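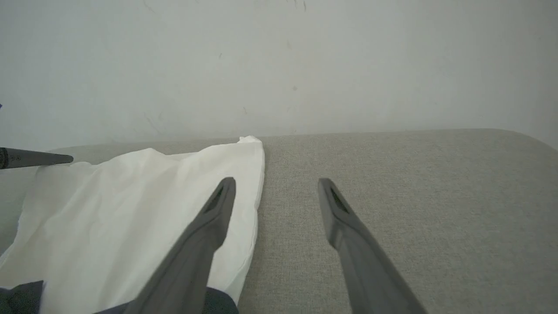 Yanti Krishnan
うちは人は減らなかったです、減ったのは残業代のほう。そこを先に聞いたほうがいいと思う。機械が何枚たためるかより、シフト表がどうなるか。導入前の説明会だとその話はまず出ないので。

mizutama_r(スレ主)
早っ。ありがとうございます。
すみません、本文書く前に投稿押しちゃいました。あらためて。

Erville系列の滞在型ホテルで客室とリネンやってます。去年の11月からKumolachっていう双腕のやつが試験で入ってて、今やらせてるのは白物の小さい布。つまんで持ち上げて広げて置く、たたむ。で来月から本格運用にするって話が昨日出ました。
聞きたいのは
・たたみが機械になった職場で、人の仕事って何になりましたか
・時給とか評価の基準、変わりました?
・断れた人いる?
急ぎじゃないけど面談が近いので、なるべく早めだと助かります(急ぎでした)

夜勤あけ
で、実際どれくらいたためるの

mizutama_r(スレ主)
数字は朝礼で言われたやつしか知らないです。1シフトで198枚。そのうち人がやり直したのが46枚。やり直しの中身は角ずれ、裏返し、あと途中で止まって放置されてたのも入ってるらしい。

夜勤あけ
198て。それ自分が前の職場でお茶飲む前に終わらせてた量なんだけど

たたみ係そのに
↑盛りすぎw
でも言いたいことはわかる。速さでは全然こっち。ただ向こうは腰痛くならないし、休憩いらないし、上の人はそこしか見てない。

kona_m
横から。工場側(クリーニング工場)の人間です。
布は難しいんですよ。シーツみたいな大きい平物は昔から専用機がある。ロール通して折るだけ。むずかしいのは小さくてクシャッとした状態で置いてあるやつ。毎回形が違うから。つまむ場所を探すところでもう時間を食う。人間は見ないでやってるけど。
だから198で46やり直し、というのは私はそんなに悪い数字だと思いませんでした。

夜勤あけ
悪くないかどうかは誰の立場で言ってるかによるでしょ
46枚やり直すのは誰なん

kona_m
それは人です。そこは否定しません。

mizutama_r(スレ主)
そう、そこなんです。やり直しが地味にきつい。最初から自分でたたむほうが早い。変な折り目ついたやつを一回ばらして、伸ばして、またたたむので。
しかもJamix(タスク振り分けのアプリです、タブレットに入ってる)だとやり直しは「たたみ」にカウントされなくて「補助」になる。補助は件数に入らない。だから一日中動いてても画面上はあんまり働いてない人みたいになる。

たたみ係そのに
うわ
うちもJamix。補助の扱いは店舗ごとに設定変えられるはずですよ。うちは最初おなじで、リーダーが言って直してもらった。設定画面のどこかは知らない、すみません。でも変えられるのは確か。

mizutama_r(スレ主)
え、変えられるんですか。仕様ですって言われてました…

たたみ係そのに
仕様ですって言う人だいたい画面開いたことない

Yanti Krishnan
横から失礼、さっきの続きです。うちの場合を書きます。長いです。

入ったのは同じKumolachで、場所は客室じゃなくてバックの部屋。最初の数ヶ月は人がずっと横についてました。名目は見守り。やることは、布を置く、止まったら呼ぶ、できたのを棚に入れる。それまでたたみに3人入ってたのが、見守り1人と、あとの2人は客室に回された。

客室に回された人たちがしんどかった。たたみって、膝や腰を悪くした人が座ってできる貴重な持ち場だったんですよね。そこが消えた。書類の上では「配置転換」で、誰も辞めさせられてない。でも一人は夏前に自分で辞めました。統計にすると自己都合です。

見守りになったのは私です。最初の週は楽だなと思いました。次の週から眠くて。手が空いてるのに離れられないのが一番つかれる。本も読めないし。止まるのがいつかわからないので。

今は見守りはなくなって、呼び出しが来たら行く形。そのかわり客室やりながら呼び出しが来る。ベッド作ってる途中で鳴る。

時給は変わってません。上がりもしてない。機械の対応ができるようになったんだから上げてくれって言ったけど、資格じゃないからって。

夜勤あけ
それ。それなんよ
「新しいスキルが身につきます」って説明会で言うけど給料表にそのスキルの欄がない

renovo
反対の意見も置いときますね。うちは老健の洗濯室。導入してよかったです、私は。
たたみが嫌いでした、単純に。何年もやって親指の付け根がおかしくなった。今は機械がタオル類をやって、私は入居者さんの私物の仕分けと名前つけとか、ボタン直したりとか、そっちに時間が使えてる。前は私物が戻るのが遅いって家族さんから苦情が来てたけどそれも減った。
なので、なんでもかんでも悪いみたいに言われるとちょっと。

夜勤あけ
悪いとは言ってない。誰が得してるか聞いてるだけ

renovo
私が得してます笑

たたみ係そのに
renovoさんとこ、人数はどうなりました?

renovo
変わらず。募集しても来ないので、そもそも減らせる人がいないです。
あ、でも辞めた人の補充はかけなくなった気がする。言われてみれば。

夜勤あけ
ほら

renovo
ほらじゃなくて。募集しても来ないって書いたでしょ

kona_m
補充しない、は統計にも出にくいし現場でも気づきにくいですよね。うちの工場も同じです。ある日ふと昼の食堂が広い。

それと技術側に近い話をひとつ。試験運用の間って、置き方とか場所とか明るさとか、現場にやたら細かい注文が来ませんか。うちは来ました。布はこの向きで、台の上に他のものを置くな、とか。人が機械の都合に合わせてる時間が結構ある。あれを作業時間として記録してないところが多いです。記録しておいたほうがいい。面談で出せるので。

mizutama_r(スレ主)
来ます来ます。布の置き方は毎回言われます。ふわっと置いてくださいって。ふわっとって何。
記録してなかった。今日からメモします。

Yanti Krishnan
ふわっとは私も言われました。山を作る感じで、つまめるところが上に出てればいいらしい。ぺたんと平らに置くほうが向こうには難しいんだそうです。逆だと思ってた。

たたみ係そのに
平らのほうが簡単そうなのにね

kona_m
平らな布は端がつまみにくいんです。指が台との間に入らない。爪のない手で名刺を拾う感じ、と言えば伝わりますか。

たたみ係そのに
伝わった

gokan88
保守側です。Moldovanっていう会社の下請けでホテルとか病院まわってます。特定されそうなのでぼかしますが。

現場の人に言いたいのは、止まった時に無理に布を引っ張らないでほしいってこと。指の間に噛んだままグイってやる人が多い。停止かけて、開いてから取る。教わってないなら教わってないって言っていいです。手順書は納品の時に必ず渡してるので、どっかの引き出しにあります。

あと稼働率の話。上に報告されてる数字は94%とかになってることがあるけど、あれは電源が入っててエラーじゃない時間の割合で、仕事が進んだ割合じゃないです。布を見つめてるだけの時間も入る。

夜勤あけ
布を見つめてるだけで94%w 自分もそれで給料ほしい

mizutama_r(スレ主)
94って、うちの朝礼でも出ました。まさにその数字。成功率かと思ってた…
だって198枚で46枚やり直しなのに変だなとは思ってたんです。計算合わないなって

gokan88
合わないですよ、別の数字なので。責任者の人も混ざってることが多い。悪気はない。聞くなら「稼働率ですか、やり直しなしで終わった割合ですか」って聞いてみてください。それで一発でわかる。

renovo
これは知らなかった。うちも確認しよ

夜勤あけ
gokan88さん、保守の人から見て正直どうなん。現場の人間いらなくなる?

gokan88
自分が行くところは、いなくなったとこは見たことないです。自分が見た範囲だけですよ。
ただ、人がいる前提で入れたはずなのに、慣れてきた頃に人を引く。そうすると止まったまま誰も気づかなくて朝になって呼ばれる。で、機械が悪いってことになる。このパターンは多い。機械も悪いんですけど。

kona_m
最後の一言で信用しました

mizutama_r(スレ主)
断れた人の話も聞きたいです。面談で「見守り担当やってみない?」って言われる流れっぽくて。

Yanti Krishnan
私は断れると思ってなくて断りませんでした。後から入った人は断ってた。普通に断れてた。悔しい。
やるなら条件を先に。私が今から面談に戻れるなら言うのは
見守りの間に他の作業をやるのかやらないのか
呼び出しがきた時、客室の持ち時間をのばしてくれるのか
期間はいつまでか
これだけです。紙でもらう。口約束は担当が異動したら消えます、うちは消えた。

たたみ係そのに
それプラス、腰とか膝の人の行き先。自分じゃなくても聞いといてあげてほしい

夜勤あけ
時給も聞けよ

renovo
時給は聞こう。そこは夜勤あけさんに同意

夜勤あけ
初めて意見が合った

renovo
あなたの言い方がきついだけで、わりと最初から合ってます

toorisugari
読んでて思ったんですけど、たたみ作業って雑談の時間じゃなかったですか? うちは別業種(食品の箱詰め)で、自動になってから機械の音で話せなくなったのと、並んで立つことがなくなって、新人が誰にも質問しないまま辞めるようになった。効率は上がってます、間違いなく。ただ、新人が続かない。

mizutama_r(スレ主)
わかります。たたみの部屋で大事なことほとんど教わりました。どの部屋の蛇口が固いとか。リーダーの機嫌とか。
今は一人で横に立ってるので静か。機械自体はそんなにうるさくないです。モーターがうぃーんっていうくらい

kona_m
それは面談で言っても伝わりにくいけど、言う価値はあると思う。新人教育の時間がなくなりました、と言い換えれば向こうの言葉になります。

夜勤あけ
kona_mさん会社側の人かと思ったら普通にいい人だった

kona_m
会社側ですよ。班長なので。班長が一番どっちからも怒られます。

mizutama_r(スレ主)
面談おわりました!! 早まって今日の昼になってしまって、メモ握りしめて行きました。報告です

・94は稼働率でした。gokan88さんの言うとおりに聞いたら、リーダーが黙って、確認しますって。夕方に稼働率でしたと連絡きた
・Jamixの補助、件数に入れる設定に変えられるか本部に聞いてくれるそう。仕様とは言われなかった
・見守りは一旦保留にしてもらいました。やるなら呼び出しと客室の掛け持ちはなしで、とだけ言えた。紙では貰えてない、次回たのみます
・時給は「検討します」

夜勤あけ
検討しますは、ない、の意味

たたみ係そのに
でもちゃんと言えたのえらい。おつかれさま!

renovo
おつかれさまです。うちも聞いたら稼働率でした。しかも担当者ずっと成功率だと思ってたって

Yanti Krishnan
保留にできたのよかった。紙は、もらえなかったら自分から今日の内容をメールで送っておくといいです。確認ですが、って書いて。返事がなくても送った記録はのこるので。

mizutama_r(スレ主)
送ります。今から。文面これでいいか後で貼るかも知れません

gokan88
手順書は引き出しにありました?

mizutama_r(スレ主)
ありました。袋あけてなかったです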